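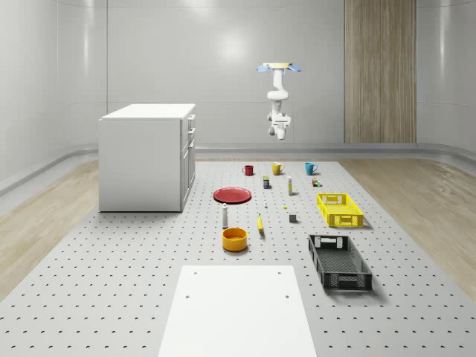 Sim bench at start pose. Ceiling mount, arm folded, gripper empty.

Comparing two grippers in sim before you bolt anything on

Quick writeup, do this before ordering. I ran the Zorard two-finger against the Provivano parallel on the same layout, same arm, same seeds. Takes an afternoon if your scene already loads.

What you need
- A ceiling-mount arm model that reaches the whole platform
- Both gripper models with collision meshes (not just the visual ones!)
- Cuautle controller, or whatever you normally use
- A fixed object layout. Mugs, bowl, plate, banana, bottles, the small junk, two crates.

Step 1. Save the layout
Place everything once, let it settle, save. Don't re-randomize between grippers. I did the first time and had to throw out 408 runs. Leave gaps between objects, you're testing the gripper and not your clutter planner.

Step 2. Set a home pose
Folded, gripper pointing down, well above the mugs. Every run starts and ends there. If home is too low the longer fingers clip a mug rim on the way out and you'll blame the wrong thing.

Step 3. Swap the gripper, fix the tool offset
Tool offset FIRST, then payload, then finger limits. Forgot the offset on the Provivano, every grasp came in high. Easy to spot on the plate, it just closes on air.

Step 4. Pick the grasps
Mugs: rim grasp and handle grasp, log separately.
Plate: edge only. Lying flat, so it's the hard one.
Banana: across the middle, rotate the wrist to suit.
Ball and gray cube: straight down, slow close.
Bowl: rim.
Drop target is the yellow crate for small stuff, the dark one for the rest. Watch the crate walls on the way down.

Step 5. Run it
Same close speed and force cap for both. I used 700 runs per gripper. Less is ok for a first look but the plate numbers jump around.

Step 6. Read the log
Split by object, never one overall score. Mine: Zorard got the plate 67 times, Provivano hardly ever. Mugs were close to a tie. Provivano was definately cleaner on the cube and ball, less skidding.

Common problems
Object shoots away on contact: force cap too high or timestep too big.
Fingers sink into the crate: collision mesh missing, see above.
Arm freezes over the cabinet side: joint limit, flip the elbow and replan.
Bottle tips before the fingers close: approach is off center, check teh offset again.

Next up is the Nelwood wrist camera with both grippers, same saved layout. Config files go up when I've cleaned out the hardcoded paths.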